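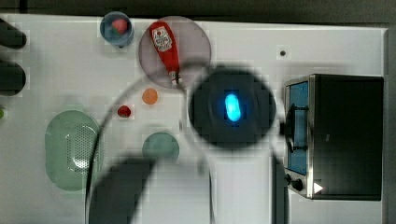
Bread Waste in Shared Student Kitchens
Project report, Food and Households module
Puspita Nasution and Lợi Triệu
June 2025

1. Background

Bread is one of the foods most often thrown away at home. It is cheap, it goes stale quickly, and a standard loaf is more than one person living alone usually eats before it turns. We both live in student housing in Cevarville and had noticed how much of it ended up in the kitchen bins, often still in the bag. We wanted to find out how much bread was being wasted in our own building, why, and whether a small change in how it was stored or shared would make a difference.

We chose Bogdan House, where both of us have rooms. Each floor has one shared kitchen with a freezer, two fridges and a row of lockers for dry food. Most residents do their shopping at the Brukutlow supermarket by the station, which sells an 800 g sliced loaf and very few smaller ones.

2. Method

The project had two parts. The first was a paper survey pushed under the doors of all residents. We gave out 200 forms and asked how often people bought bread, where they kept it, how much they threw away in a normal week and what made them decide to throw it away. Answers were anonymous.

The second part was a bin check in the kitchens on the second and third floors. For two weeks we put a separate tub next to the main bin with a label asking people to put bread in it and nothing else. We weighed the tub each evening on a kitchen scale and noted whether the bread was mouldy, stale or apparently fine. Rolls, wraps and pitta were weighed with the sliced bread. Pizza crusts were left out after the first evening, when we could not agree on whether they were bread.

After the first two weeks we cleared one freezer drawer on the third floor and put up a notice saying that anyone could freeze half a loaf there in a named bag. The second floor was left as it was. We then weighed the tubs for another two weeks.

3. Results of the survey

We got over 100 forms back, which was better than we expected. Four could not be used as they were blank on one side.

Most people bought a loaf once a week. The most common place to keep it was the locker, followed by the fridge. Keeping bread in the fridge slows down mould but makes it go stale faster, and several people who kept it there gave staleness as their reason for throwing it out. Only 40 residents said they had ever frozen bread. The reasons given for not freezing it were lack of space, fear of it being taken, and not owning a toaster.

The crusts at each end of the loaf came up again and again in the comments. People described taking slices from behind the crust until only the two ends were left, and then throwing those away with the bag.

4. Results of the bin check

In the first two weeks the two floors were close to each other. Most of what we weighed was stale and not mouldy, so it could still have been toasted or used in cooking. The heaviest evenings came just before people went home for a few days.

Once the freezer drawer was open, the third floor tub was lighter on most evenings. The second floor stayed much the same. We are careful about this result. The drawer opened close to the exam period, when some residents were eating in the library café, and two people on the third floor moved out.

The drawer itself was full within three days. By the second week there were bags in it with no name, and a tub of ice cream.
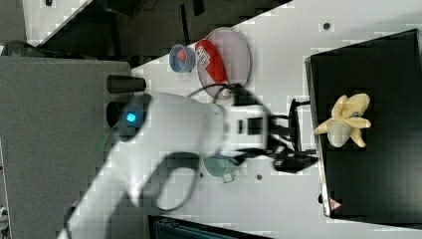

Rekix, writing on the draft we left in the third floor kitchen, thought the drawer would have worked better with a date on each bag as well as a name, and asked why we had not simply got people to share a loaf between two rooms. We had thought about sharing at the planning stage but left it out, as residents wanted different kinds of bread and we did not want to handle money. The point about dates is a good one and we have added it to the suggestions.

5. Problems with the work

The tubs only caught bread that people chose to put in them. We found slices in the main bin on several evenings and added them to the weight when they were clean enough to lift out, but we will have missed others. People also knew that we were weighing, and may have been more careful than usual.

Four weeks is short. A repeat in December, when the kitchens are colder and fewer people are away, would be useful.

6. Suggestions

Keep one freezer drawer on each floor for bread, with a name and a date on every bag. Empty it at the end of each term.

Put a shared toaster in every kitchen. The fourth floor has none at present.

Ask the supermarket whether it would stock more half loaves during term.

Put a short note about fridges and staleness in the welcome pack for new residents, next to the page on recycling.

The survey form and the daily weights are in the appendix.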